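4. What we built in the autumn term, and how it went

By the time we got to this part of the project we had already changed our minds about the simulator, the task and the name of the club. (We settled on Tutov, after a long evening and too many biscuits.) The plan was simple enough: take a two-armed robot on a mobile base, put it in a made-up house, and teach it to open doors by learning from our own driving. We called the house Pistley. It has corridors, a few doors, and whatever surfaces we could find in the free texture pack, so the walls and floors don't match and I rather like them for it!

Each of us drove the robot from a desk with a pair of hand controllers, and we kept every run, even the embarrassing ones. We ended up with 800 runs, which sounds like a lot until you try to train anything on them. The view we drove from most was the one on the robot's head, looking out over the body and both arms. 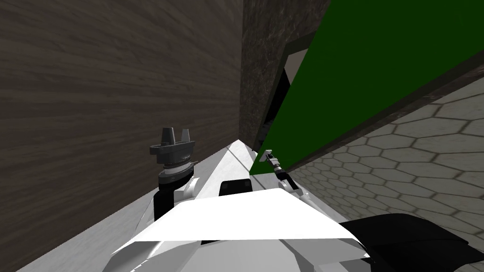 Driving with two arms at once is harder than it sounds. Most of us forgot that the second arm existed and let it drift about while we fussed with the first. In the end we made a rule that the spare arm gets parked before the other one starts its reach, and our runs got a good deal tidier after that.

The wrist views are where the fine work happens. From the head you can tell whether you are near the handle, but you can't really judge whether the fingers are going to go either side of it or straight into it. I spent a whole afternoon bumping the knob with one fingertip before I gave in and started switching views for the last bit of the approach.
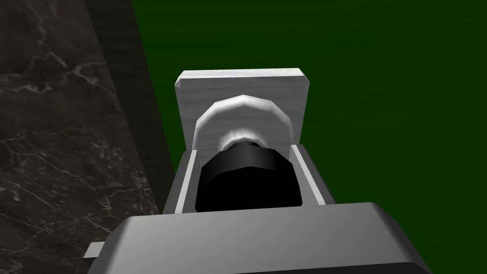 Figure 2. Wrist view with the open fingers either side of the black knob.

We wrote the learning part ourselves, on top of a small library called Baloch that an older student had left on the club's shared drive. It takes the head view and both wrist views, squashes them down and guesses the next move for each arm. Nothing clever! The trouble was that a wrist view often has no door in it at all, only wall or floor, and early on the model would take that as a cue to wander off.

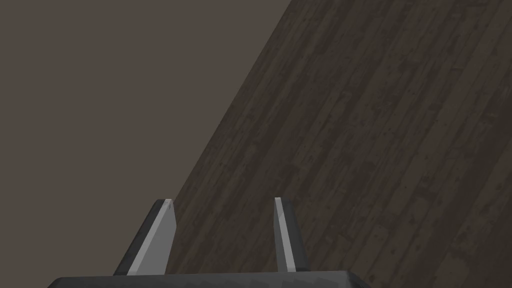
Paltuvwood wrote in the margin of our draft that we should simply drop the wrist views until the hand is close, and that a club with so little computer time had no business feeding in all three from the start. We did try this, and it trained faster, but the switch from one set of views to the other made the arm twitch. We put the wrist views back and left them in for the whole run – slower, but the twitch went away.

The other thing we changed was where the robot begins. At first every run started right up by the door, and the model learned to reach and nothing else. Then we moved the start back down the corridor, so that it had to roll up, line itself up and only then lift an arm.
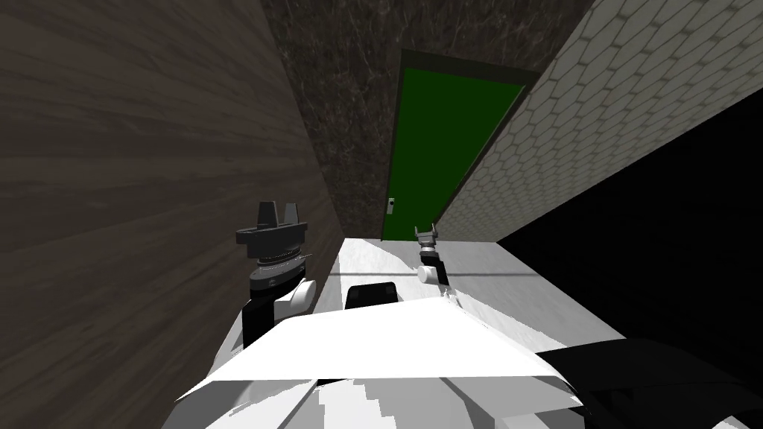

We gave the finished model 90 tries from the longer start, with 2 of us marking each one so we couldn't be too kind to ourselves. The marking sheets are in the appendix, along with the rows where we disagreed. Most of the disagreements were over what counts as a proper grip, and we should have written that down before we began. Next term we want to try handles on the other side of the door, and I would like to redo the controller settings, which are still set up for a left-hander.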